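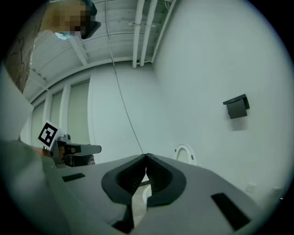 Can I mix finger pads from two different gripper kits on one pair of handhelds?
You can if the mounting holes line up, but recalibrate the opening width afterward.

Search the help pages Go

Last updated in December

Giladska or Prallinano grippers for bathroom chores?

Bavville
Hello all! I have a pair of each on loan for 2 weeks and need to pick one for our toilet lid tasks. The Giladska closes harder, the Prallinano feels lighter – and my wrists do notice by the end of a long afternoon. What would you compare first?

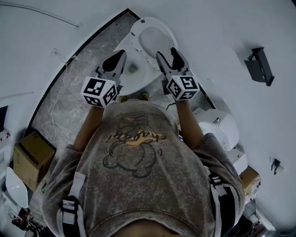
Wrist fatigue is where I'd begin, because tired hands make sloppy recordings (ask me how I know!). Do 200 lid lifts with each pair and write down every slip. I'd also watch the tag cubes behind the fingers, as they sit just above the wrists and you want them readable while you reach for the bowl or the raised seat. We kept the Prallinano in the end, and I've been happy with it – more than I expected to be.
giladska_fan

Giladska. Pads last longer. I got spare screws at Meijer.
arm2040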